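Packing for a week somewhere cold with only a small backpack, how do you handle the jacket?

marlowe_pk
Sunday, August 2, 2020
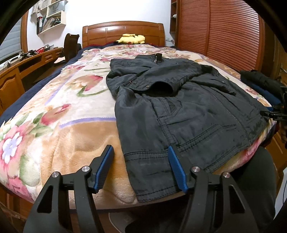 So I'm trying to do my whole November trip out of one small backpack and the thing that's killing me is outerwear. I've got a week, mostly in Dornton with a couple of nights up at Nirkden, where my cousin says the wind comes off the water and goes right through you. I know it's early to be thinking about this but I like to do a trial pack way ahead so I have time to buy or return stuff.

Current plan is a charcoal zip-up jacket, one sweater, a couple of long-sleeve tees, and a rain shell. The bag shuts, but barely, and that's before shoes and toiletries. If I roll the jacket it turns into a log that doesn't fit next to anything. If I fold it flat it takes up the whole middle of the bag and I can't get at what's under it. I tried stuffing it in the bottom and it came out looking like I'd slept in a ditch.

Do you all just wear the jacket on the plane? I run hot and I hate sitting there with it bunched up behind me. Open to anything, including being told to buy a different jacket (my wife would like me to note that I own several).

pinchot77
Wear it. Every time. I've done this for years and it's never been worth giving up bag space for a jacket. You take it off when you sit down and put it in the overhead on top of your bag after everyone's done shoving theirs around. Stick your phone charger and snacks in the pockets too, that's more free space.

dulcie.b
I'm with pinchot on wearing it but please do NOT put stuff in the pockets and then put it in the overhead. I lost a pair of glasses that way. They slid out somewhere over the ocean and I spent the first morning of my vacation at an optician.

As for folding, what works for me is zip it all the way up, face down, sleeves folded straight back across the back, then fold in thirds from the bottom. Goes in last, flat, on top of everything. You unzip the bag and the jacket comes out first, which you want anyway if it's cold where you land.

marlowe_pk
dulcie I've been folding it face up with the sleeves over the front. Does it really make a difference?

dulcie.b
It does with a zipper! If the zipper's on the inside of the fold it makes a hard ridge and everything bends around it. Face down, the zipper stays flat on the outside and the back panel does the bending. Try it both ways, you'll see.

oatmeal_steve
Going to disagree with everybody. The jacket's fine, the sweater is the problem. You have a jacket AND a sweater AND a rain shell. Drop the sweater, bring a thin base layer, wear the jacket under the shell when it's windy. I did 3 weeks like that in shoulder season and was only cold once, and that was my own fault for sitting outside a bakery for an hour waiting for it to open.

pinchot77
Steve, he's going to Nirkden in November. Have you been? It's damp. A thin base layer and a casual jacket is going to be miserable by about four in the afternoon when it gets dark.

oatmeal_steve
Haven't been to Nirkden specifically, no. But damp is damp. Wool base layer, problem solved. A sweater takes up a third of that bag and you wear it twice.

pinchot77
I'd wear it every single day.

Tiziana Leone
Hi all, I lived in Dornton for a few years so maybe I can help a little. The city itself is not so bad in November, you'll be in and out of heated buildings and trams and you will be pulling layers off constantly. A sweater under a jacket gets annoying there because every cafe is boiling. Nirkden is a different story. I would keep the sweater for those nights and be glad of it.

Also, there's a left luggage place by the main station in Dornton, so if you're coming back through after Nirkden you don't have to carry everything up with you. Leave your city shoes and nicer shirt, pick them up on the way back. I did this with family all the time.

And take the ferry if it's running, don't do the bus. The bus takes forever and you can't see anything.

marlowe_pk
Oh that's great, I had no idea about the luggage place. We are coming back through Dornton for the last night. And noted on the ferry! My cousin told me the bus was easier but she also gets seasick.

Tiziana Leone
If she gets seasick then yes, she is right to take the bus. In November it moves around a lot. I should have said so.

fennimore
What about a compression cube? I have an Urnstead one that cost me 50 bucks, which I know is silly for a bag with two zippers, but my puffy goes down to the size of a loaf of bread.

dulcie.b
Those are good for puffies. For a regular jacket with snaps and pockets and seams you mostly get wrinkles and a brick. It also makes the bag heavier than it looks because you end up packing more in the space you saved. Ask me how I know (my airline did, at the gate).

fennimore
Fair. Mine's only ever had the puffy in it.

oatmeal_steve
Or skip the cube and put the 50 toward a decent base layer :)

quillback
Marlowe what's the bag? Everybody's arguing about sweaters and we don't know how big it is.

marlowe_pk
Sorry! It's an Echevarría daypack, the older one with the top pocket. I don't remember the liters. It fits under the seat if I don't overstuff the front.

quillback
I have that one. The back sleeve, where the laptop goes, will take a folded shirt or a flat-packed shell if you're not bringing a laptop. The shell in there frees up enough room for the sweater. The top pocket is useless for anything but socks.

marlowe_pk
Okay, just tried it. Shell in the laptop sleeve, sweater rolled on the bottom, tees on top of that, and I folded the jacket dulcie's way and laid it in last. It closes! I still think I'll end up wearing the jacket on the plane so that leaves room for toiletries. Shoes are still an issue, I've got size 13 feet.

pinchot77
One pair. Wear them.

oatmeal_steve
Finally something we agree on.

dulcie.b
I would bring a second pair. If the first ones get soaked on day one you're in wet shoes for a week.

pinchot77
Newspaper in them overnight, fine by morning.

dulcie.b
In a damp place, in November? They will not be fine by morning.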